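자주 묻는 질문: 매장 출입문 에어커튼과 틈새 바람 막기

플래트너(Plattner) 고객 안내
마지막 수정: 1월 5일

이 페이지는 상점과 쇼핑몰 안의 점포에서 우리에게 자주 보내 주시는 질문을 모은 것입니다. 저는 한국어가 모국어가 아니어서 표현이 조금 딱딱할 수 있습니다. 뜻이 분명하지 않은 부분이 있으면 문의 양식으로 알려 주십시오. 고쳐 쓰겠습니다.

에어커튼은 무엇을 하는 장치입니까?

출입문 위에 설치하여 아래쪽으로 공기를 내보내는 장치입니다. 문이 열려 있는 동안 이 공기의 흐름이 실내 공기와 바깥 공기가 섞이는 것을 줄여 줍니다. 완전히 막는 것은 아닙니다. 바람이 강하게 부는 날에는 효과가 작아집니다. 그래서 우리는 상담할 때 문의 방향을 먼저 여쭙습니다.

문을 닫고 영업하는 매장에도 필요합니까?

손님이 적은 매장이라면 필요하지 않은 경우가 많습니다. 그런 곳에는 문 아래의 브러시 실이나 문틀의 고무 패킹을 먼저 권해 드립니다. 비용이 훨씬 적게 들고, 공사도 짧습니다. 문을 자주 여닫는 매장, 또는 손님을 맞이하기 위하여 문을 계속 열어 두는 매장에서는 에어커튼을 검토하실 만합니다.

문의 폭보다 짧은 제품을 달아도 됩니까?

권하지 않습니다. 양쪽에 남는 틈으로 바깥 공기가 들어옵니다. 제품의 폭은 문이 열리는 폭과 같거나 그보다 조금 넓어야 합니다. 폭이 넓은 문에는 2대를 나란히 설치할 수 있습니다. 이 경우 두 제품 사이의 간격을 되도록 좁게 하고, 바람의 세기를 같게 맞추어야 합니다.

천장이 높은 매장은 어떻게 합니까?

제품마다 설치할 수 있는 높이가 정해져 있습니다. 그보다 높게 달면 공기가 바닥까지 닿지 않아서 발밑으로 찬 공기가 들어옵니다. 우리가 취급하는 틸로우(Tilow) 계열은 낮은 문에 맞는 제품이고, 그룰데일(Grulldale) 계열은 높은 문에 맞는 제품입니다. 높이는 바닥에서 공기가 나오는 면까지 재어 주십시오. 천장까지의 높이가 아닙니다. 이 부분을 잘못 적어 주시는 분이 가끔 있습니다.

옷을 파는 매장인데, 진열한 옷이 바람에 날리지 않습니까?

출입문 바로 옆에 가벼운 옷을 걸어 두시면 흔들릴 수 있습니다. 바람이 나오는 각도를 바깥쪽으로 조금 기울이면 대부분 나아집니다. 접어서 쌓아 두는 얇은 티셔츠도 문에서 떨어진 진열대로 옮기시는 것이 좋습니다.
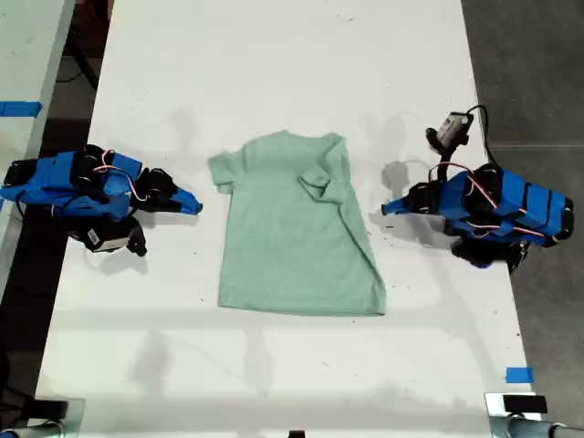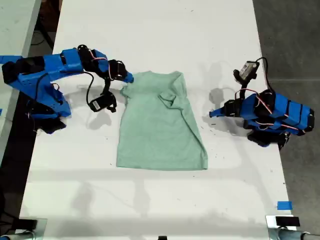 연한 민트색 반소매 티셔츠

각도를 바꾸어도 옷이 계속 흔들리면 바람의 단계를 하나 낮추어 보십시오. 그래도 같은 문제가 있으면 제품이 너무 안쪽에 달려 있을 가능성이 있습니다. 제품은 문에 되도록 가깝게 달려 있어야 합니다. 간판이나 셔터 상자 때문에 가까이 달 수 없는 매장은 설치 전에 저희와 상의하여 주십시오.

히터가 들어 있는 제품과 없는 제품 중에 무엇을 골라야 합니까?

히터가 있는 제품은 손님이 문을 지날 때 찬 바람을 맞지 않게 해 줍니다. 그러나 전기를 많이 사용합니다. 매장의 난방이 이미 충분하다면 히터가 없는 제품으로도 괜찮습니다. 12월에 급하게 히터형을 주문하시는 분이 많은데, 전기 용량이 부족하여 설치하지 못하는 일이 있습니다. 주문하시기 전에 건물 관리실에 사용할 수 있는 용량을 꼭 확인하여 주십시오.

전기 요금은 얼마나 줄어듭니까?

이 질문에는 하나의 숫자로 답할 수 없습니다. 문이 열려 있는 시간, 매장의 크기, 난방 방식이 모두 다르기 때문입니다. 우리는 절감액을 보장하지 않습니다. 원하시면 설치 전과 설치 후의 요금 고지서를 받아서 비교표를 만들어 드립니다. 날씨의 차이가 있으므로 같은 달끼리 비교하는 것이 맞습니다.

소음이 큽니까?

가장 낮은 단계에서는 보통의 대화에 방해가 되지 않는다고 말씀하시는 고객이 많습니다. 높은 단계에서는 소리가 분명히 들립니다. 계산대가 문 바로 옆에 있는 매장은 전시장에서 직접 들어 보신 후에 결정하시기를 권합니다. 푸르나리코(Purnarico) 전시장에서는 예약 없이 들어 보실 수 있습니다.

문이 닫히면 자동으로 꺼지게 할 수 있습니까?

예. 문 접점 스위치를 추가하면 됩니다. 문이 닫힌 뒤에 바로 꺼지지 않고 잠시 더 돌아가도록 시간을 설정할 수도 있습니다. 자동문에도 연결할 수 있지만, 자동문 제조사에 따라 연결 방법이 다르므로 제어 장치의 모델명을 미리 알려 주십시오.

쇼핑몰 안의 점포도 설치할 수 있습니까?

쇼핑몰의 허가가 있으면 가능합니다. 바깥으로 바로 나가는 문이 없고 복도 쪽으로만 열려 있는 점포라면 효과는 크지 않습니다. 복도와 점포의 온도가 비슷하기 때문입니다. 이런 점포에서 상담을 요청하시면 우리는 보통 설치하지 않으시는 쪽으로 말씀드립니다.

청소는 얼마나 자주 해야 합니까?

공기를 빨아들이는 면에 먼지가 쌓이면 바람이 약해집니다. 한 달에 한 번 전원을 끄고 마른 솔이나 진공청소기로 먼지를 제거하여 주십시오. 물을 뿌리시면 안 됩니다. 옷이나 이불을 다루는 매장은 섬유 먼지가 많아서 더 자주 하셔야 합니다. 내부 점검은 12개월마다 기사가 방문하여 실시합니다.

설치 공사 중에 영업을 할 수 있습니까?

문이 하나뿐인 매장은 공사하는 동안 출입이 어렵습니다. 그래서 개점 전이나 폐점 후의 시간에 작업하는 것을 원칙으로 합니다. 야간 작업은 추가 요금이 있고, 금액은 견적서에 따로 적어 드립니다.

견적을 받으려면 무엇을 보내야 합니까?

문이 열리는 폭과 높이, 문의 종류, 하루에 문을 열어 두는 시간, 사용할 수 있는 전기 용량을 적어 주십시오. 문 위쪽 벽의 재료도 알려 주시면 도움이 됩니다. 석고보드 벽이라면 보강이 필요할 수 있습니다. 견적은 무료이고, 답장은 이메일로 드립니다.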